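News from the Mornolville Allotment Kitchen

Monday, Dec 19, 2022

Hello again, and thank you to everyone who stopped me outside the post office to ask when the next newsletter was coming. It has been a busy old month, what with the frost getting into the water butts and the shed door needing to be rehung (it still sticks, so give it a good shove with your hip). But the kitchen is warm, the kettle is rarely off, and we have had a lovely run of baking afternoons that I want to tell you all about.

The Crăciun loaf

Several of you asked for the sweet walnut bread we made for our Crăciun tea, the one with the dark swirl running through it. I had only ever eaten it at other people's tables and always supposed it was far too difficult for me. Well, it isn't! You want a soft, rich dough with plenty of egg yolk, and then you want patience, as it takes much longer to rise than an ordinary white loaf. I left mine on top of the boiler all morning with a tea towel over it and went off to do the Christmas cards.

Roll the dough out thinner than feels sensible, spread the ground walnuts right up to the edges, and twist two lengths together before they go into the tin. Ours baked for 50 minutes. Do let it cool properly before you cut it — I say this as someone who never does — and use a bread knife and a good solid board, so you aren't chasing the loaf across the table.
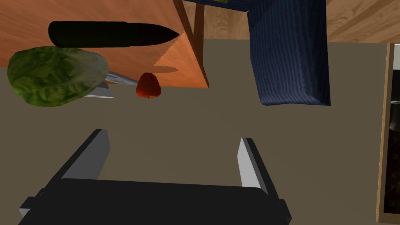

Apples in store

The Kollen apples we picked in September are keeping far better than last year's. I put this down to wrapping each one in newspaper, though I have been told it is simply that we had a drier autumn, and I dare say there is something in that. There are 19 trays left on the racks at the back, and they want eating by the end of January. Please take from the bottom trays first and pull out any that have gone soft, even if you don't want them yourself. One bad one will spoil its neighbours before you know it.

They are a sharp apple when they are first picked, but they have sweetened up nicely and hold their shape in a pie. I have been having mine stewed with a few raisins on my porridge, and very good it is too on these dark mornings.
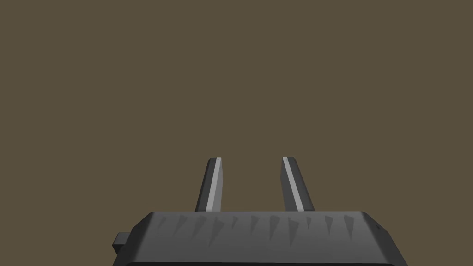 The oven fund

Now to money, which I never enjoy writing about. The old oven at the kitchen has one good shelf and one that burns everything on the left, and we have been saving for a replacement since the spring. The Plillis cake stall brought in £526, which was far more than any of us hoped for, and that takes us very close to the £2,000 we need. Thank you to all who baked, and to all who bought, and especially to those of you who did both and went home with your own sponge.

We would like the new one in before the marmalade weekend, if the fitters can manage it. Until then, turn your tins halfway through and keep anything delicate on the top shelf.
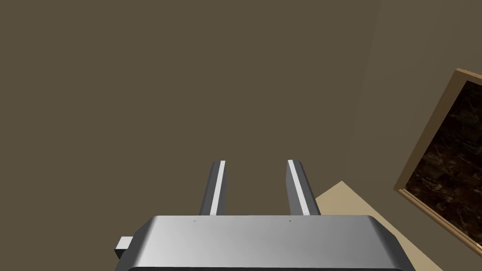

One of our longest-standing members has asked whether the old oven might be kept on for drying herbs and apple rings, as it holds a low heat beautifully and it would be a shame to see it go to the tip. I must say I had not thought of that. There may be room for it against the far wall if we move the flour bins, so I will measure up after Christmas and let you know.

The kitchen will be shut over the holiday and the key will be in its usual place from the first week of January. Please bring back any cake tins you have borrowed, particularly the big square one with the loose bottom.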